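Stellenausschreibung: Technische Fachkraft (m/w/d) für die Betreuung einer Roboterzelle

Die Zisine Robotik GmbH besetzt am Standort Farnlow zum Januar eine Stelle in Vollzeit. Kennziffer: 217.

Ihre Aufgaben
Einrichtung, Wartung und Instandsetzung der Versuchszelle Lema
Kalibrierung des Roboterarms anhand der Referenzmarker
Prüfung der Lochplatten und der Verschraubung der Arbeitsbretter
Führung des Wartungsbuchs und Bestellung von Ersatzteilen

Ihr Profil
Abgeschlossene Ausbildung in Mechatronik oder Automatisierungstechnik
Erfahrung in der Fehlersuche an elektrischen Antrieben
Sichere Deutsch- und gute Englischkenntnisse

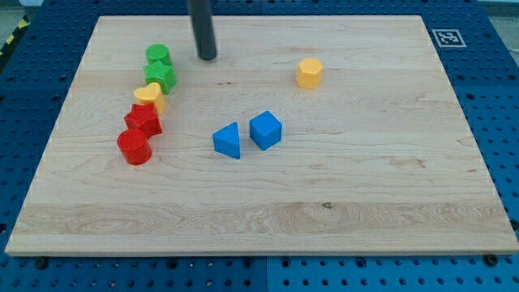

Die Einarbeitung übernimmt Frau Chepkoech Rotich, Leiterin der Instandhaltung. Schwerbehinderte Menschen werden bei gleicher Eignung bevorzugt berücksichtigt.

Bewerbungen mit Lebenslauf und Zeugnissen richten Sie bitte unter Angabe der Kennziffer an Herrn Kojo Ametepe, Personalabteilung, Durchwahl 577.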